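Club Night Results and Notes

The Rerberg Amateur Boxing Club held its spring card at the Merrick Hall, with 18 bouts on the program and a crowd that filled most of the floor seating. Two bouts were scratched at the weigh-in and replaced from the reserve list, so the full program went ahead. The doors were counted at 700, the most we have had at Merrick since the club moved its home shows there.

The main contest was at light welterweight, three rounds of three minutes, between Ashraful Munasinghe of Rerberg and a visiting southpaw from the Clalau gym. Munasinghe took it on a split decision. The first round was slow. Both boxers stayed behind the lead hand and there was not much to score, though the Clalau man landed the cleaner of the few punches thrown. Munasinghe was stepping to his right too often and walking into the left hand.

He changed that in the second. He kept his front foot outside his opponent's, threw the right hand straight down the middle and had the better of the exchanges along the ropes. The referee warned both boxers for holding. The third was close, and people near me had it either way. Munasinghe finished stronger, with a good left hook to the body in the last half minute, and that may have been what settled it on the cards.

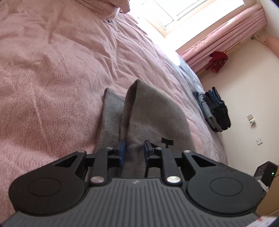

Bedroom, pink duvet.

On the women's side, Benvinda Baptista had her first bout since July, when she hurt her left hand in sparring. She boxed at featherweight against a taller opponent and won on a unanimous decision. Her jab was short in the opening round and she was caught coming in a couple of times, but she settled after that and began to slip to the inside before she threw. The second round was her best. She doubled the jab, followed with the right and was gone before anything came back. There was no trouble with the hand afterwards and she was back on the pads at the next session.

The juniors boxed first, as usual, in three rounds of a minute and a half. The standard was mixed. A few of the first-timers forgot everything they had been taught as soon as the bell went and swung until they were tired. That is normal and they will be better for it. The best of the junior bouts was the fourth, where both boxers kept their shape for the whole contest and the decision was a fair one. There was one stoppage among the juniors, a standing count followed by the referee waving it off. The boy was checked by the doctor and walked back to the dressing room without help.

Among the seniors there were 2 stoppages. The first came in the middleweight bout, when the Fledetti club's entry was caught by a right hand over a lazy jab in the second round. He got up at six but did not look steady and the referee made the right call. The second was at heavyweight and was stopped on a cut over the eye from a clash of heads. It went to the scorecards at that point and the visiting boxer was ahead. Our man was disappointed and has asked for a rematch. Fledetti are willing to look at it once the cut has healed.

A word on the scoring. Several members asked why some bouts that looked one-sided came back as split decisions. The judges sit on different sides of the ring and do not always see the same punch. A shot that looks clean from the red corner can be caught on the glove when seen from the other side. Judges are asked to look first at the number of quality blows on the target area, then at who is controlling the bout, then at how competitive each boxer is. Coming forward does not win a round if nothing is landing.

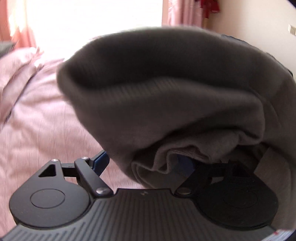
Can a boxer move up to the open class straight after a first win?
Most wait longer. The coaches look at the number of bouts, the quality of the opposition and how the boxer is going in sparring, and they talk it over with the boxer before any change is made.

Training hours stay the same up to the break. Seniors are in the main room in the evenings and juniors have the hour before them. Please have juniors there in time to wrap hands before the session begins, and please bring your own wraps. The club has spare gloves but they are getting old and the larger sizes are usually taken first. Mouthguards are required for all sparring, including light technical rounds. If you have left yours at home you can still do bag work and skipping.

Carded boxers should check the date of their last medical. It is your job to keep it current, and we cannot match you if it has lapsed. One of the scratched bouts on the Merrick card was lost for exactly this reason, and the opponent had driven a long way. Bring your record book to the next session if it has not been handed back to you, or ask at the desk if you think we still have it.

The raffle on the night raised $1,177. The money will go toward a new canvas for the training ring. The current one has been patched in both neutral corners and the patches are starting to lift. We have a quote for the canvas and are waiting on a second one for the padding underneath. Thank you to everyone who bought tickets, and to the families who brought food for the officials' table.
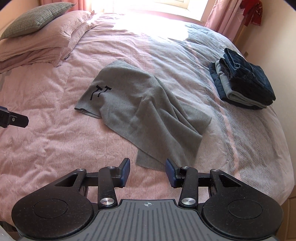 Bed, pale pink cover.

The next away trip is to Clalau, who have offered us six bouts on their own show. Weights are still being worked out. So far we have likely matches at bantamweight and welterweight and one junior bout. Munasinghe has said he would like to box there and Clalau are keen to have him, but it depends on whether they can find someone other than the man he has just beaten. Baptista is also available. Anyone else who wants to be considered should speak to a coach and give an honest weight, meaning the weight you are now and not the one you hope to reach.

We will travel by shared car. If you can drive and have spare seats, put your name on the sheet by the door. Boxers and seconds get the first seats and supporters fill what is left. Weigh-in at Clalau is in the morning, so it will be an early start.

Posted November 21, 2022. Corrections to the results should be sent to the club secretary before the next issue.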